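Mug tree tips over when only one side is loaded
Asked by Ximena Cortés in Kitchen storage, August 2022

I have a wooden mug tree with a flat rectangular base and short horizontal pegs. With mugs on both sides it stands up well enough. If I take the mug off one side and leave a heavy stoneware one on the other, it leans, and last week it went over. Is the base too small, or am I loading it wrongly? I would like to keep it on the table and not screw it down.

2 answers

Macario Alvarado
The cause is the distance between the hanging mug and the post. The further out the weight sits, the more it pulls on the base. Check three points before you change anything.

Turn the base so that its long side runs in the same direction as the pegs. On many trees the post is held by one screw from below and can be twisted out of line over time. Slacken the screw, line it up, tighten again.

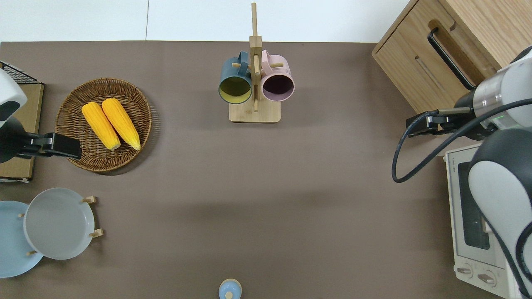 Loading matters more than the base does. Weigh the mugs on a kitchen scale and pair them by weight. Mine differ a good deal: the heaviest is 535 g and the lightest well under that. Hang them opposite each other, at the same height, as with the teal and the pink mug on the tree here, and push each handle in towards the post. If you only have one mug to hang, use the lowest peg. A lower peg does not reduce the sideways pull, but the tree has to lean further before it goes over.

If it still rocks, check the underside for a proud screw head. Mine stood out by a millimetre. I sank it with a countersink bit and added felt pads at the corners – no trouble after that.

Pornthip Mahawong
Just get a heavier one. I had a Kulleo with an iron base and it never moved.

Comment from Ximena Cortés: It was the screw. The post had turned as well. Thanks.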